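3 材料与方法

3.1 研究对象与家庭招募

本研究考察室内饲养的家猫在更换主食后的采食行为变化，并比较不同毛色、年龄与家庭结构之间的差异。招募工作由Meriem Abou Zeid与Karim Lahlou负责，自一月起在Trarkovdale及其邻近的Gratmont两地进行，途径包括兽医诊所前台的登记表、社区公告栏以及住户之间的相互介绍。共有467户家庭填写了初筛问卷，其中390只猫符合纳入标准。多猫家庭只选取一只参与，由研究人员按登记编号抽取，饲主不参与选择。

纳入标准如下：年龄满一岁；在现住所居住满六个月；最近一次体检未见慢性肾病、甲状腺功能亢进或严重牙周疾病；饲主同意在观察期内不更换猫砂品牌，不引入新的宠物。处于妊娠或哺乳期的母猫不纳入。已绝育与未绝育的个体均可参加，绝育状态作为协变量进入模型。

毛色由饲主填写，再由一名不了解分组情况的研究人员根据登记照片复核。白色个体单独列为一类，眼色另行记录。白猫中部分个体存在听力障碍，而本地多数饲主习惯以摇晃食盒或敲击食碗的声音唤猫进食，因此听力状态可能影响采食潜伏期的测量。对白色个体，我们请饲主在猫背对自己时完成一次简单的击掌测试，结果分为“有反应”“无反应”和“不确定”三类。该测试不能代替听觉诱发电位检查，仅用于敏感性分析。

3.2 饲粮与分装

试验使用两种成品干粮，记为A粮与B粮，二者的粗蛋白和代谢能标示值接近，主要区别在于颗粒形状和脂肪喷涂工艺。过渡期采用逐步替换法，B粮比例每两天提高一次，直至完全替换。对照组全程食用A粮，但分装形式与试验组一致，饲主无法从包装上判断所属组别。

每日份量按猫的体重计算，由Raltus实验室统一称量，分装后送至各家庭。体重在入组当日测量，观察期中段再测一次；若两次差异超过预设范围，则由Tarek Tahiri重新核定份量。零食不作禁止，但要求饲主记录种类和次数。
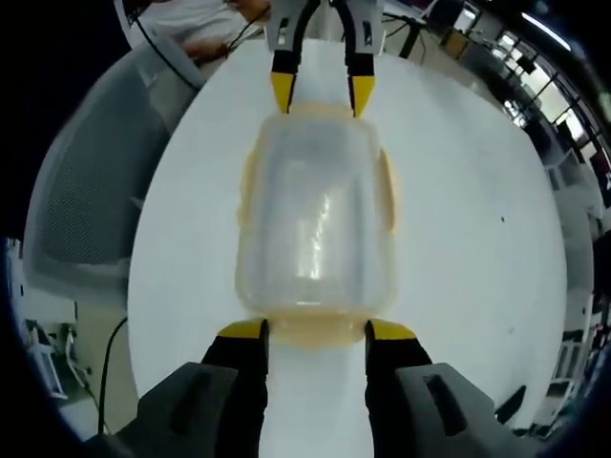 饲主每天早晚各投喂一次，投喂时间可在两小时范围内浮动。每次投喂后食碗放置20分钟，随后收起并称量剩余量。选择这一时长，是因为预试验中多数猫在放碗后很快完成第一轮采食，继续延长放置时间会增加其他家庭成员或宠物干扰的机会。习惯少量多餐的猫可能因此被低估采食量，这一点在讨论部分另作说明。

3.3 行为指标

主要指标为采食潜伏期，即食碗放下至猫第一次将食物含入口中的时间。嗅闻后离开、仅舔食碗边或用前爪拨动颗粒均不计为采食。次要指标包括剩余量、嗅闻次数、离碗次数，以及采食后是否出现舔唇或刨地动作。刨地动作在部分文献中被解释为拒食信号，也有作者认为它与掩埋食物的习性有关，本研究只记录其发生与否，不预设含义。

行为记录由饲主填写纸质表格完成。表格初稿由Nawal Lamrani设计，经预试验后作了两处修改：将“兴趣程度”五级评分删去，改为可直接观察的动作条目；将“环境干扰”一栏从末尾移至开头，以减少漏填。预试验中，饲主对评分条目的理解差别较大，同一只猫由两名家庭成员分别评分时常不一致，而动作条目的一致性明显较好。

表格每周回收一次。缺失单次记录的，不作补填；一周内缺失超过四次的，该周数据不进入主要分析。饲主若因出行委托他人喂养，需在表格上注明，相关记录保留，但在模型中以单独的指示变量标记。

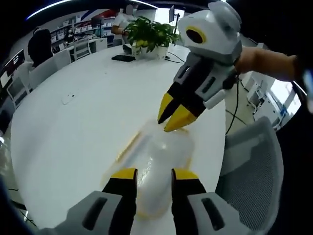 3.4 家庭环境变量

入组时由研究人员入户填写环境表，内容包括食碗材质与摆放位置、食碗与猫砂盆之间的距离、家中是否有其他动物、日间有人在家的时长，以及猫能否进入阳台或院子。食碗位置分为厨房、起居室、过道和其他四类。若饲主习惯在不同地点投喂，则要求其在观察期内固定一处，并提前一周开始适应。

环境表中有一项询问饲主是否认为自己的猫“挑食”。该项不作为行为指标，而是用于检验饲主预期与实测潜伏期之间的关系。Mac an tSaoi量表中原有的气质条目经翻译后也一并使用，译文由两名双语人员独立完成，再由Jarmo Laaksonen对照原文统一用词。其中“独立”一词在两份译文里处理不同，最终采用较为中性的表述。

3.5 统计分析

采食潜伏期呈右偏分布，分析前作对数转换。放碗期间始终未采食的记录按右删失处理，另以生存模型进行补充分析。主要模型为线性混合模型，以组别、观察周次及二者的交互作用为固定效应，以家庭为随机截距；年龄、性别、绝育状态、毛色类别和食碗位置作为协变量。置信区间取90%，理由见预注册文件。多重比较仅在次要指标之间进行校正。

敏感性分析共三项。第一项剔除击掌测试结果为“无反应”和“不确定”的白色个体；第二项剔除由他人代喂的全部记录；第三项仅保留单猫且无其他宠物的家庭。三项分析均沿用主要模型的设定，不再重新筛选协变量。

分析方案于2022-08-02定稿，此后仅有一处改动，即将地点变量由随机效应改为固定效应，原因是两地之间的方差无法稳定估计。数据录入采用双人独立录入，不一致之处回查纸质原表；原表字迹无法辨认的，按缺失处理。

3.6 伦理与退出

饲主在入组前签署知情同意书，可随时退出，无须说明理由。猫若连续两次投喂完全拒食，饲主应立即恢复原有主食并联系研究人员，该猫即终止试验，已有数据保留至终止当日。出现呕吐、腹泻或精神不振的个体由其常去的诊所处理，费用由项目承担。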